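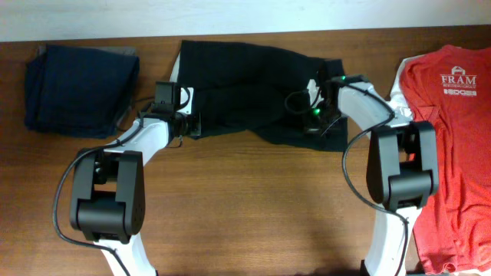 Ayuba Yakubu asked whether the arms have to be let go in any particular order if a garment snags halfway through a lift. They do: left first, then right, and only after the leader handles have been brought to rest. The full order is in 4.3.

Todatham College > Robotics Club > Brovell Arms > Set-up Guide > Section 4

May 2019
Razia Hayat

4 Two-arm work with cloth

This section covers the garment tasks for the club project. It assumes that both arms are bolted down, powered and homed as in Section 3, and that the Stullen control program is running on the bench computer. Members who have only used one arm should read 4.2 before touching the handles.

4.1 Preparing the table

1. Clear the working area between the arms. Tools, mugs and spare screws go on the side shelf.

2. Wipe the table with a dry cloth. Do not use polish.

3. Put finished, folded items to the left. Items waiting their turn go to the right, flat, with sleeves tucked in so that they do not reach the working area.

4. Lay the garment to be handled in the middle, with its longest straight edge facing away from you.

5. Check the cable loops on both arms. Each loop must hang free on the outside of the joint and must not pass under the cloth.

Note: Empty all pockets. A key left in a pair of trousers in April cost us a finger pad.

Caution: Drawstrings and long laces must be removed or tied short. They can wind into the wrist joint.

4.2 Taking hold

1. In Stullen, choose Pair and wait for both arms to report ready.

2. Set the grip level. Use 4 for shirts and thin knits, 5 for fleece and 9 for heavy work clothing. Level 9 is the highest that members may set without asking.

3. Bring the left gripper down to the near side of a top corner. Stop just above the wood and close.

4. Do the same with the right gripper at the other end of the same edge. Take in a small fold of cloth - a single thin layer tends to slip out as the weight comes on.

5. Raise both arms together, slowly, until the edge between them is straight. The lower part of the garment may stay in contact with the table.

6. Hold still before starting the fold.

Caution: Do not pull the arms apart to straighten a slack edge. Put the garment down, open one gripper and take a new hold. The shoulder motors will trip before most seams give way, and a tripped arm drops.

Note: With dark garments the overhead view is of little use for finding an edge. Switch to the wrist view and look for stitching. A row of pale thread close to a hem can be followed down to a corner. A doubled row usually marks a joining seam and should not be taken for the outside of the garment.
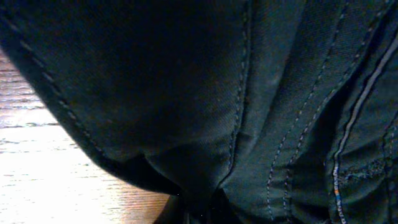
Figure 4.2 Wrist view of dark twill. Edge stitching at left, doubled seam in the centre.

If the picture shows nothing but cloth, the gripper is too low or the garment has bunched up. Raise the wrist until some of the table can be seen, then come down again on the side where cloth and wood meet. Adjust the lamp if glare on the wood hides the edge. Leave the exposure setting as it is; the training runs were all recorded with it fixed.

4.3 Letting go after a snag

1. Stop moving both handles. Do not press the red button unless an arm is moving by itself or someone's hand is within reach.

2. Lower both arms until the cloth is lying on the table.

3. Open the left gripper. Wait for it to finish.

4. Open the right gripper.

5. Choose Rest. Both arms should fold back clear of the cloth.

6. Free the garment by hand and look over the finger pads before the next run.

Mark the run as spoiled in the log, with the garment and grip level. Spoiled runs are kept - do not delete them to save space.

4.4 Before leaving

Choose Park, wait for the arms to settle, then switch off at the wall. Garments go back in the Yusof cupboard, folded. Worn or frayed items may still be used, but note the damage in the log.

Continue with Section 5, Recording a Set.

Todatham College Robotics Club | Contact: Razia Hayat, club office | © 2019 | Back to top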